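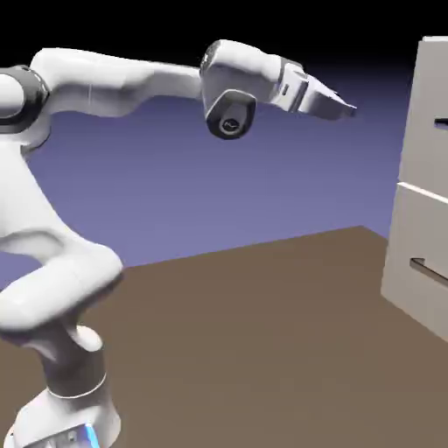 Yu-ting Su
Controls tinkerer and part-time lab technician

22/09/2026

I've had Flollero on my laptop for a fortnight now and I keep opening it after dinner when I should be doing the washing up! It's a simulator kit from a small outfit called Jaritz: you get a white arm, a brown tabletop and a two-drawer cabinet to practise on, plus a folder of scripts that you're free to pull apart.

My first job was the obvious one, getting the gripper to the upper drawer handle. The handle is a slot in the drawer front, so the fingers have to come in at a sensible angle, and I spent two evenings ramming them into the cabinet (no bill to pay, lovely). Then Chia-jung Kan told me to park the arm well above the table with the fingers nearly shut, and start every try from there. Much better. I left it going overnight for 2000 tries and 804 of them ended with the drawer open, which made me far happier than it should have.

The lower drawer is harder. Its handle is recessed and the arm has to fold itself up a good deal to get down there, so I'm still at 10 good pulls out of 400. I think my elbow limits are wrong.

Things I'd like changed: the backdrop is a plain lavender-blue going to black, and I'd love a room to put the table in. The manual skips the wrist settings completely, so you'll be reading the scripts. And loading takes about 10 seconds more than I have patience for.

I'm keeping it, though. Next up is closing the drawers again, which Pui-shan Ho swears is easier. I'll post my settings file once I've tidied the comments.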